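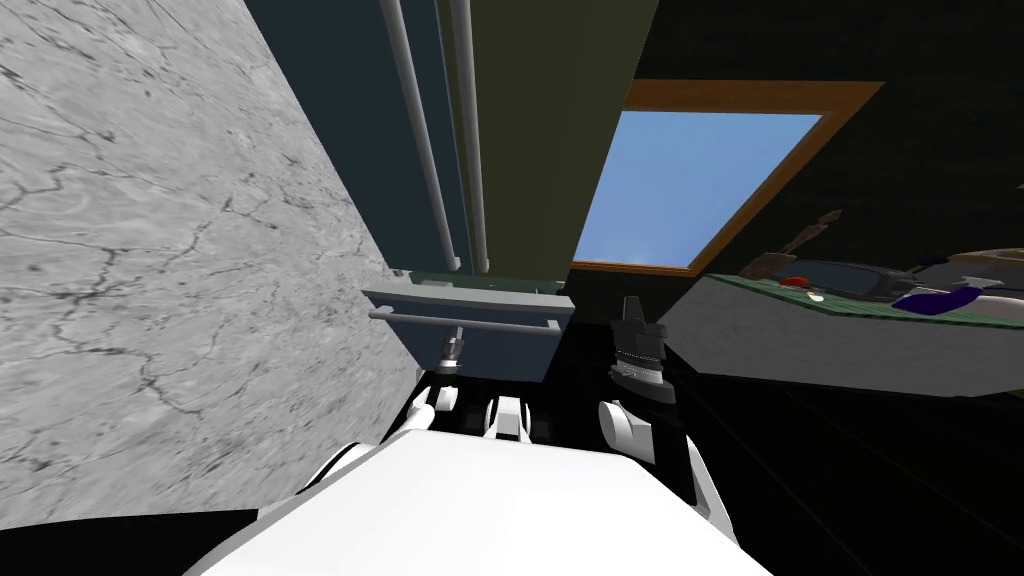
Search tips Go

Kitchen Tips from the Simulation Club

Posted 17/02/2022 by Ronaldo Manalastas

Our students spent the term teaching a simulated robot to tidy a kitchen for the Pruveo student competition. Most of what they learned works for people too.

Start with the counter. Move everything you don't use daily into a cupboard. The Zein team lost points each time an arm brushed something on the way to what it wanted, and their scores went up when they cleared a path first.

Keep long, thin things away from the front edge. Handles that stick out get bumped. Turn them toward the wall.

Give each item one spot. The Nulon team wrote a list of 30 items and where each one goes. Tape a list like that inside a cupboard door for a month and the family will learn it.

Check what you can reach. Stand in one place and stretch out both arms. Daily items belong inside that reach, and heavy ones between hip and shoulder height.

Look up before you lift. Students who watched only the counter ran the hand into whatever was overhead. Cupboard corners near a window are the usual trouble at home, so stick a felt pad on any you have hit more than once.

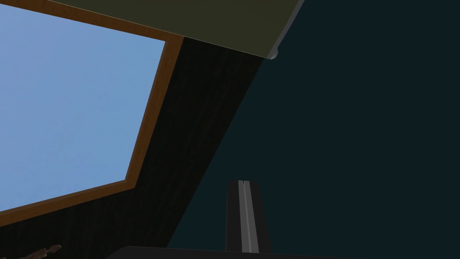 Gripper finger raised, with the window at left. Simulation view.

Go slowly with a new layout. Each team did 100 practice runs at low speed before the timed round. At home, try a new arrangement for 3 days before you drill any holes.

Wipe from the back of the counter to the front, and do the floor last.

The next club session covers drawers and hinges. Bring your notes from October.

2 comments
30 shares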